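Progress report to the Leung Fund, second period
Community Repair and Sewing Room, Plarell Street

Hi Yuk-lan,

I know the form asks for two pages with headings, and I did start out that way, but you said last time you'd rather get it the way I'd tell you over coffee. So that's how I've written it, and Siu-ming Lu has the spreadsheet if you want the tidy version (he'll send it separately, he's fussy about the columns).

The big news first. We've had 295 people through the sewing classes and mending evenings since the last report! I'd penciled in a lot fewer when I wrote the application, and I was nervous even about that. Most of the jump came after So-ying Tu moved the beginners' class to 6:30 in the evening. The 4 o'clock start was my idea and it was a bad one. People with jobs couldn't get here and people with kids were picking them up from school, so we were teaching four or five faces a week in a room set up for twelve. Within a couple of weeks of the change we had a waiting list, and we've had one ever since.

The beginners' class now runs six weeks. They make a drawstring bag, then a pillow cover with a zipper, then they bring in something of their own that needs fixing. We used to finish with an apron but half the group never got it done and they'd drift off feeling bad about it. The bring-your-own week is much more fun. We've had a lot of winter coats with torn linings, a tent, somebody's grandfather's vest, and one enormous dog bed that took up two tables.

Mending evenings are busier and messier. You turn up with a thing, someone sits down with you, and you fix it together. We logged 153 items repaired, mostly hems, zippers and pockets. A few we couldn't save. Stretch fabrics are still our weak spot – the older machines skip stitches on anything with a lot of give, and we've tried every needle the Skundum shop sells. Mei-kuen Huang has been hand-finishing the worst of them at home, and I'd like to stop leaning on her for that.
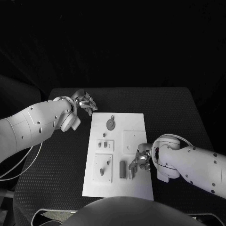
So, the machines. The grant paid for three new ones and a serger, and all of them are in use. The serger sat in its carton for most of the first month, I'll admit, while we worked up the nerve to thread it. Tsz-kin Huang finally watched a couple of videos, threaded it, unthreaded it, and did it again until she could teach the rest of us. There's now a color-coded card taped inside the lid. It gets used every single session, and if I were writing the application again I'd ask for two.

The older machines went off for servicing with Nisodix in two batches. The first batch came back quickly and running beautifully. The second took nearly five weeks, which meant doubling up in class, and two people dropped out during that stretch. I've written to both of them. One is coming back for the next course, and I haven't heard from the other. Next time I'll send the machines out between courses, even if it means a few weeks of grumpy tension dials beforehand.

Money. We have $2735 left in the equipment and materials line, more than I planned for at this stage. Part of that is fabric. We budgeted to buy all the practice cotton and then a curtain workroom started giving us its roll ends, so we've hardly bought any. The other part is the cutting table, which I held off on while we sorted out whether it would fit past the radiator. It will, if we get the one with the folding end. I'd like to order it in November and put what's left toward a second serger, and I need your okay in writing for that second bit as it wasn't in the original budget. Could you let me know? An email is fine.

Thread is costing us more than expected. I put down a silly low figure and we went past it early. I've moved a little over from the fabric side to cover it, within the limit you allow, and Siu-ming has marked the change in yellow.

You asked last time about people going on to help others, and I didn't have much to tell you then. Now I do. We have 10 people who came in as complete beginners and are helping at mending evenings, some every week and some when they can manage it. One of them led the whole zipper session when So-ying had the flu. She'd never taught anything before, and she did a lovely job (better than mine, according to the feedback slips, and I've decided to be gracious about it).

Things I'm less happy with. We still hardly reach anyone under 25. We put up posters at the college and got one phone call. Mei-kuen thinks we should run a single Saturday-style drop-in on altering thrift store jeans and see who comes, and I think she's right, so that's going on the calendar for the spring. The room is also cold. We've asked the landlord about the heating twice and been promised a visit, and in the meantime I've told people to bring a sweater.

For the next period, the plan is two more beginners' courses, one follow-on course for people who want to make clothes, and mending evenings every week as now. The follow-on is new. Tsz-kin has drafted it around a simple elastic-waist skirt and a button shirt, and I'll send you her outline once she's happy with the shirt collar section, which she's rewritten three times already.

Come by any mending evening you like. We start at 6:30, and it's easiest to talk after 8 when the rush dies down. Bring something with a hole in it!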